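Vorville should give its schools back their late bus

When the Vorville school district cancelled the late bus in March, the explanation took up one paragraph in the newsletter. Ridership was low, it said, and the money would go "to the classroom." I have read this paragraph many times and I still do not know which classroom.

The late bus left Athumani Secondary at a quarter to five. It carried the students who stayed for band, for homework help, for the science club. On a usual afternoon there were 15 of them. The district finds this number small. I would ask how many of the 856 students at the school now go home at three because they have no other choice.
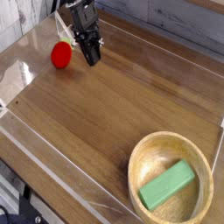 Caroline Mussa wrote to me after my last column that I was being unfair to the trustees. Fuel and drivers cost more every year, she said, and a bus which is three-quarters empty is hard to defend to people who pay taxes and have no children in school. She would prefer a smaller van, shared with Bukunlow.

It is a serious proposal, and I would accept the van tomorrow. But the trustees did not propose a van. They proposed that parents "make their own arrangements," and many parents in our part of the district work until six — some of them later.

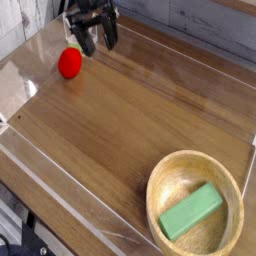 My neighbour Thérèse Lachance now pays a taxi two times a week so that her son can keep his place in the band. She can manage it until summer. Other families on our road could not, and their children have stopped going.

The board votes on the new budget in June. The late bus should be in it, or at least the van, with a timetable printed beside it.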